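At Culholm, the packing room learns to work beside a gripper

November 25, 2024

The parts depot run by Akpan in Culholm employs 50 people, and 30 of them spend their shifts packing service kits for repair crews. In January the company began moving part of that work to Skiller, a robotic handling system leased from the firm Nindureo. Management describes the program as a change of duties. No position has been removed so far, although two vacancies in the packing room were left unfilled.

Under the former arrangement, each packer collected parts, filled a storage box, closed it and carried it to the shipping area. The robot now handles small parts at the table. Employees prepare the boxes, check the contents against the order and decide what happens when an item is missing or damaged. 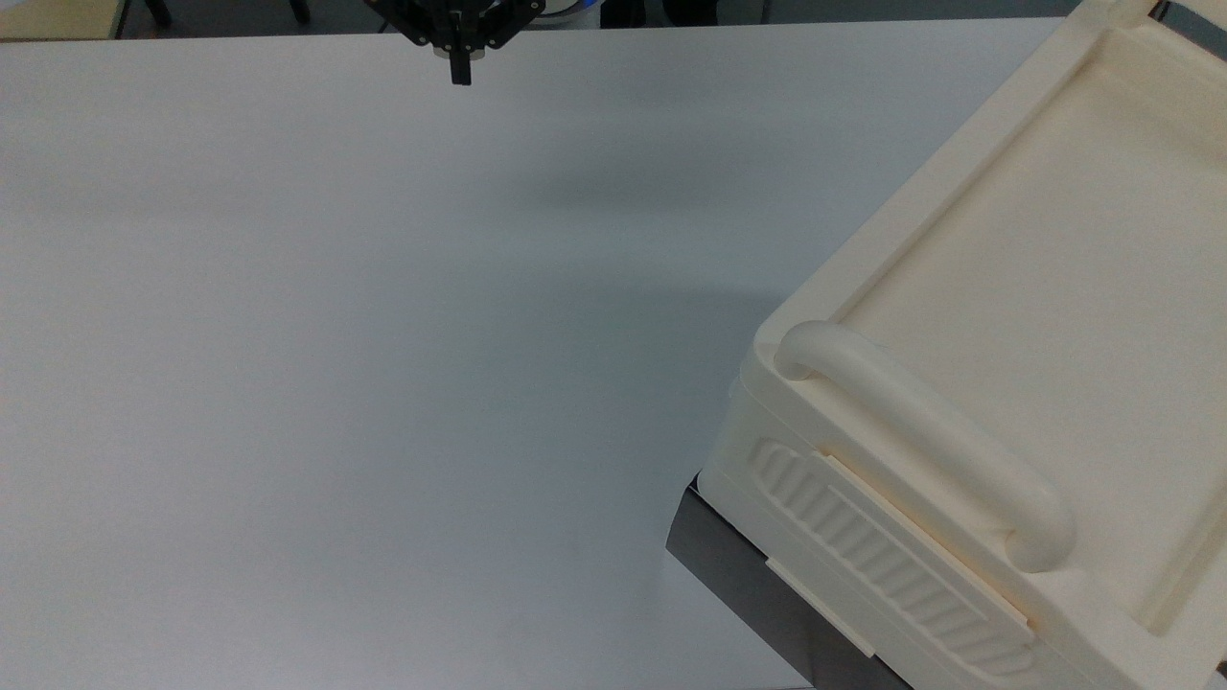
A closed gripper over the white worktable, with a lidded storage box at right.

The revised duties required six weeks of training. Packers who once followed a printed list now correct the system's instructions on a screen, and several have moved to a higher pay grade as a result. Others have not. The works agreement ties the new grade to a written test, a condition that employee representatives want replaced by an assessment on the job.

Opinions on the pace of work also differ. Staff report less strain in the wrists and shoulders, while noting that the short pauses between orders have largely disappeared. Akpan has agreed to add a second rest break to the afternoon shift and to review the staffing plan before any further tables are converted. The evening shift continues to pack by hand.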